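Section 3: Setting Up the Drop Tray and Key Post

The Onlow Entry Set consists of a tray, a post and your good intentions. Two of the three come with the product. Read this section before you start, even if you have owned a tray before.

Before you begin

Pick a flat surface within arm's reach of the door you use. If you own a handsome front door and come in through the garage, set up by the garage.

Clear that surface completely. Take off the mail, the dead batteries and the coupon that ran out in February. Wipe it with a damp cloth and let it dry for 20 minutes. Scuffs won't affect anything. Grit will, and it will also scratch the underside of the tray.

CAUTION: Do not set up the post on a surface that rocks. Keys are heavier than they look, and they fall at night.

3.1 Placing the post

1. Stand the post at the back of the surface, at least 7 inches from the edge nearest you.

2. Press down and turn the base clockwise until it stops. It will squeak once. A second squeak means you have gone too far, so back off a quarter turn.

3. Hang your key ring on the post. If it swings into the wall, move the whole post forward an inch and try again.

NOTE: The Remitz post (sold separately) has a wider base and skips step 2. It squeaks anyway.

3.2 Placing the tray

4. Set the tray in front of the post with its long side facing you.

5. Slide it until the keys hang toward one end. The other end is now for your wallet or coin pouch, and you should try to respect that for at least a week.

6. Put in the things you carry every day. Stop there. 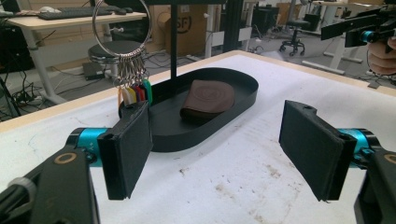
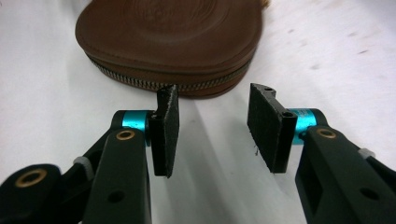 Leather goods need a bit more thought than keys do, mainly because they pick up whatever was in the tray before them. Empty the tray first if it has been holding sunscreen, gum or a leaky pen. Brown leather with a round embossed pattern, like the piece shown, should go in with the pattern facing up, so the raised work isn't grinding against the tray floor every time somebody drops the mail on it. Close any zipper before you put a pouch down. An open one will hand its coins over to the tray, and you'll find them at the next cleaning.

3.3 Tagging the keys

7. Lay all your keys out and try each one in a lock. Any key that opens nothing goes in a drawer — you won't throw it away, and we won't ask you to.

8. Give each remaining key a colored tag. Choose colors you can tell apart in a dim hallway. Red and dark red look very different in a store.

9. Write down which color is which and keep the list somewhere other than the tray.

CAUTION: Do not write your street address on a tag. This makes the keys very useful to the wrong person.

NOTE: Lysenko tags fit rings up to 34 mm across. On larger rings, use the split-ring adapter in bag 3.

3.4 Weekly care

Once a week (Sunday evening works, if you need to be told), take everything out and wipe the tray with a dry cloth. Receipts go in the trash or the shoebox. Do not use Zanditz polish on the tray. It leaves a lovely shine, and your wallet will slide off it and behind the radiator.

If the tray is full again by the following day, return to step 6 and read the second sentence.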